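Ticket 1313
Project: Favenska (handheld demonstrations to policy)
Component: data pipeline / gripper width channel
Reported by: Tullio D'Amico
Assigned to: Mirko Caputo
Status: Resolved, one follow-up open
Priority: High

Summary
Policy closes too early on round objects. Replayed demonstrations look fine.

Original report (Tullio D'Amico)
Policy trained on the February set reaches toward the ball, starts closing while still short of it, and pushes the ball away with the fingertips. Happens on both arms in the Zostilville lab. Box and bottle tasks are affected less, probably because a flat side tolerates an early close. Checkpoint is the last one from the run. Earlier checkpoints show the same thing with more jitter.

Steps to reproduce
Load the February checkpoint on the Bassi controller.
Place a ball on the floor within reach, clear of walls.
Start the policy with the fingers fully open.
Watch the commanded width against the distance to the ball.

Expected: width stays at maximum until the ball is between the fingers.
Observed: width command starts to drop during the approach.

Comment 1, Mirko Caputo
First suspicion was the controller. Sent a step command from open to closed with no policy in the loop. Measured delay was within the normal range for this unit. Swapped the Bassi for the spare and got the same result. Controller ruled out.

Comment 2, Mirko Caputo
Checked normalization. Width is scaled per dataset, and the February statistics file had been regenerated after the last merge. Rebuilt it from raw episodes and compared. Values match to the last digit. Normalization ruled out.

Comment 3, Tullio D'Amico
Could it be the crop? We changed the crop before this training run. If the fingertips are partly lost the policy has no visual cue for its own opening.

Comment 4, Mirko Caputo
Retrained with the old crop on a subset of 200 episodes. Early close is still present. The crop is not the cause, but I am keeping the old one until this ticket is closed so we only change one thing at a time.

Comment 5, Mirko Caputo
Found something. Plotted width against image time for the ball episodes. In the raw logs the width curve leads the images by a constant offset. By the time the fingers visibly start to move in the video, the logged width has already been falling for 11 frames. The offset is the same from the first episode to the last, so this is not clock drift. It is a fixed shift applied at export.

The export script subtracts a camera latency value from the width timestamps. The Birkier recorder has applied its own latency correction since the firmware update. The correction is therefore applied twice – once in the recorder and once by us. Before the update the script was right.

This also explains why replay looked fine. The replay tool reads the recorder log directly and never touches the exported file.

Comment 6, Tullio D'Amico
Agreed on the cause. Before we re-export everything, please confirm on approach frames as well as on the closing motion. A label that says "closing" on an image where the fingers are still open and the object is out ahead is exactly what the policy would learn from.

Comment 7, Mirko Caputo
Confirmed on the ball task. Frame used for the check:

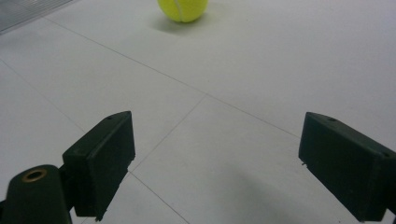 Approach phase: ball still ahead of the fingers, gap wider than the ball.

The old export labels this frame as closing. With the second correction removed, the label is fully open, in agreement with the image. I went through the other ball episodes by script and the same change shows up at the start of each close.

Fix
Removed the latency subtraction from the export script for recordings made with the new firmware. Older recordings keep it. The script now reads the firmware version from the log header and stops with an error if the field is missing.

Result
Re-exported the February set and retrained with the same seed and the old crop. The policy holds the fingers open through the approach and closes with the ball between them. Of the evaluation trials on the ball task, 2 still failed. Both were slips during the lift with the close timed correctly, so they are outside this ticket.

Comment 8, Tullio D'Amico
Reran on the second arm with the new checkpoint. Same behavior as Mirko reports. Box and bottle tasks show no regression. Please delete the old export from the shared drive, or at least rename it – it has already been picked up once for a baseline.

Comment 9, Mirko Caputo
Renamed with the suffix "bad_latency". Baseline run restarted on the corrected export.

Open follow-up
Add an alignment test to the export job: detect first visible finger motion, compare with first change in logged width, reject the episode if the difference exceeds one frame. Assigned to Mirko Caputo.
The new crop goes back in after that test is merged.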